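From: Skarphéðinn Ravn
To: Fulden Hall Users
Date: Wednesday, July 9, 2025
Subject: Re: [fulden-users] Acoustic curtains and booking changes

Dear members,

Thank you for the comments received on the draft booking rules. The question quoted below was raised by several groups, and I am replying to the full list so that all users have the same information.

> Will the curtains stay closed during meetings? Our choir
> finds the room too dead with them drawn, and we would
> rather open them ourselves than wait for staff.
> – Mogensen Chamber Choir

The curtains may be opened by any group that has booked the room for music. They should be drawn again at the end of the booking, as the speech groups depend on them. Please move them by hand from the leading edge and do not pull on the hem. 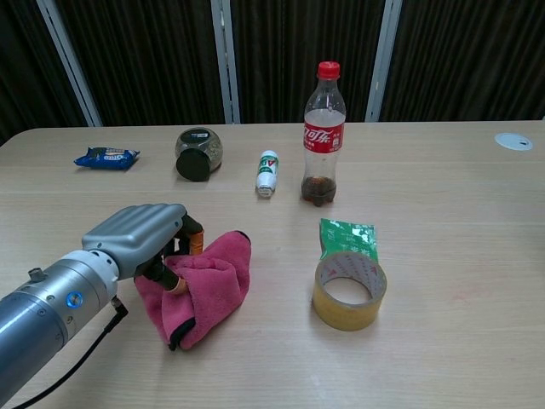 Dark pleated curtain behind the table, Fulden.

Tables may be moved for rehearsals but must be lifted by two people. The floor was refinished in April and has already been marked in places.

The revised booking rules are as follows. Evening bookings are limited to 3 hours per group. Requests must reach the office at least 4 days in advance. The room holds 60 people seated in rows, or 32 at tables – these limits include performers and staff.

Groups that also use the Jokine room should note that its rules are unchanged. Keys for both rooms are to be returned to the office and may not be passed from one group to the next.

Further comments may be sent to this list or to me directly.

Sincerely,
Skarphéðinn Ravn
Facilities Office, Fulden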